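Davwood Chairs - Frequently Asked Questions

Last updated 27th March

How do I clean the fabric seat?
Use a soft brush first, then a cloth with a little lukewarm water and mild soap. Please do not pour water on the seat. Let the chair dry for one night before somebody sits on it.

My chair is rocking. Is it broken?
In most cases it is only a loose screw. Turn the chair upside-down so that you can see the bottom of the seat and the legs. Hold it by two legs when you turn it, never by the backrest alone - the fabric can get marks from the fingers.
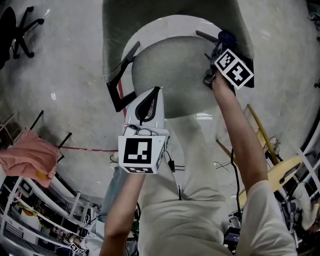
When the chair is turned, move each leg a little with your hand and feel which one is loose. Tighten the screws at that leg by hand with the key from the small bag, then do the same with the others. Do not use an electric screwdriver. After this, put the chair on a flat floor and try again.

I lost the key. Can I get a new one?
Yes. Write to Kamala Bhat at our Prekow shop and tell her your order number. The first key is free, we ask only for the postage.

Will the legs scratch my floor?
On stone or concrete we have had few complaints. On wood, please put felt pads. Check them every 3 months, they wear out quicker than people expect.

Do you sell the seat cover separately?
Not at the moment. Narayanan Nair in the Grulldale workshop can put new fabric on an old seat, but you must bring the chair to him.

Can I keep the chair on the balcony?
No, it is made for indoor use. Rain and strong sun will damage the fabric.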